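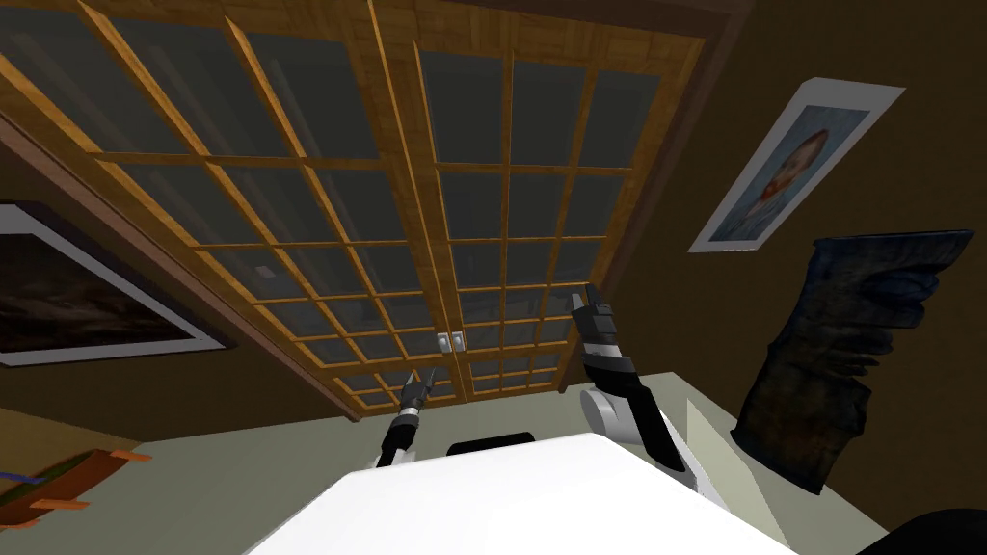
I've been poking at Huvenura for most of March, and I keep going back to it after dinner when I should be doing dishes. It's the two-arm practice simulator from Grarkik, and the pitch is simple: learn to run a pair of robot arms on your own computer before you spend real money on real ones.

The starter plan is free for 3 weeks, then it's $516 a year. The matching hardware kit, called Carrilho, runs $2,595, so you can see why I wanted to mess up on a screen first (and oh boy, did I mess up).

You get a white table, two arms with grippers, and a room around them. I love the rooms! Mine has big glass doors with honey-colored wood bars, brown walls, and a portrait of a red-bearded man that looks a lot like a famous painter's work. The camera swings wherever you like, including some very odd tilts, and the glass even has a bit of shine to it.

Driving the arms takes patience. I used two game controllers, one per arm, and my left hand was hopeless for the first three evenings. Then I found the slow mode, hidden in the second settings menu, and things got a lot more fun. Lining up the grippers is still fiddly, and I'd love a better sense of depth.

My other gripe is the lesson pack, Distismont, which costs extra and starts way too easy. Skip ahead to the handoff drills, where you pass a block from one arm to the other. Those are great, and I'm still not good at them.

Would I pay for the full year? Yes, I already did. The Carrilho kit is staying on my wish list until my left hand catches up.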